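Flesthorpe — packing table check, 25 January 2025

Tabletop: wiped, OK. Faint smudges and scuffs still there, small reddish-brown stain near right edge. Try cleaner again, low priority.
Wall behind: clean, no marks.
Table legs: all 4 tight.
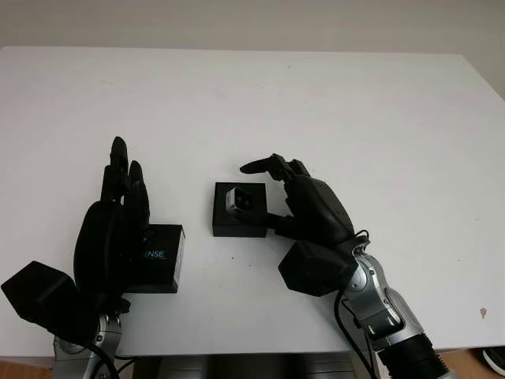 Power strip under table: pass. Cord cover lifting at one end, retape.
Extinguisher: in date, tag readible.
Aisle: 26 in. clear — ok but tight.
Plastico bins: 3 cracked, pulled. Reorder form Heltby.
Recheck in June.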